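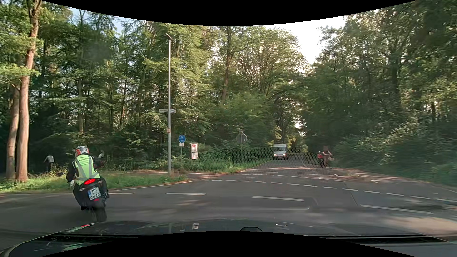
How long should I wait before I sand a second coat of oil varnish on a kitchen table?
Wait until the dust comes off as white powder and does not stick to the paper. In a normal room this is one full day, and in a damp one it can be two or three.

yejisong
Thank you, but I want to ask more about this. The can of Plevodow says "recoat after 14 hours" and I waited longer than that. The paper still became full of small sticky balls. I use 400 grit, dry. The table is beech, from my mother-in-law, and I removed the old finish down to the wood. Did I put the coat too thick?

gopi_amin
Probably too thick, yes. The hours on a can are for a thin coat in a warm room with moving air. Where is the table standing?

yejisong
In the basement. There is one small window and I keep it closed against the dust.

gopi_amin
Then this is your problem. Oil varnish needs air to get hard. Open the window and put a fan in the door, but do not point it at the table.

Inma Llorente
I disagree a little with Gopi. I varnished in a closed room for many years, and a closed room is only slow. What matters more is how much she puts on. I thin the first coat half and half with mineral spirits, the second coat less, and only the last one goes on from the can. With this I never had the sticky balls.

gopi_amin
Half and half is almost nothing on the wood. You need two more coats to arrive at the same place. For a table where people eat every day I would not do it.

Inma Llorente
I do put two more coats. I did not say it is fast :)

Esperanza C.
May I ask why she sands with 400 between coats? For me it is too fine for the first ones, it fills up immediately. I use 320 until the last coat. Also throw away the paper that has balls on it, because they make scratches and then you are chasing the scratches until Wednesday.

yejisong
I used 400 because the man in the shop gave me 400. He also sold me a brush from Prieto that loses hairs – I have picked out five already.

eimear_oc
Wash the brush before the first use and pull at the hairs with your fingers. Every natural brush loses some in the beginning. If it still does it after washing, take it back to him.

One thing about the sticky coat: do not put anything over it. If the layer under is soft, the top will wrinkle, and then you must scrape everything. I did this to a bookcase in June and I am still angry about it.

yejisong
So I only wait? Or do I wipe it off with spirits?

eimear_oc
Wait. Press your fingernail in a place under the edge where it does not show. If it leaves a mark, wait one more day.

gopi_amin
I agree with Eimear. And open the window please.

Inma Llorente
Open it a little, if you want to make Gopi happy. But cover the floor or wet it first, a basement floor always gives dust.

yejisong
I opened it and put the fan in the door. The fingernail still leaves a mark on the left side, on the right side it is hard. I think I was more generous on the left. I will write again when I have sanded.

Esperanza C.
Buy the 320 in the meantime.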